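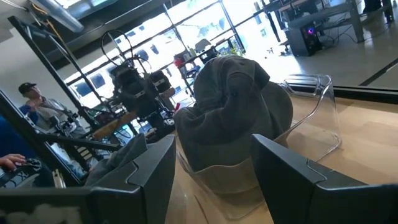
Clear chair with dark top over the back

Ticket 841 - airport queue drops me every time I go through the barrier

Hi, Lachlan Paewai here, I drive nights for Nullevia Cars and I'm on the Flevum driver app, newest version as far as I can tell. When I pull into the waiting area at Rahman Road the app puts me in the queue no bother. Then I get called forward, go through the barrier, and it throws me to the back again! Last night I went from 8 to 40 in the time it took to wind my window up. Lost a decent fare to the coast over it.

What I've tried so far: logged out and in, restarted the phone, switched battery saver off, deleted the app and put it back on. I also tried it on my wife's old phone - same thing, same spot.

Update, 6.15 pm: your chat person asked me to set location to "always". It was already on that, but I turned it off and on again to be fair to her. No change.

Update, 9.40 pm: had a natter with two other drivers on the rank. One's on Nurkex and has no trouble at all, the other's on Flevum like me and gets bumped too, so I don't reckon it's my phone. He says his ticket is 675 if you want to put them together.

My guess is the map still has the old barrier on it, they moved it in March when the new drop-off lane opened. Could someone check where your queue area ends? I'm on again tomorrow from 5 pm and happy to test anything you send over.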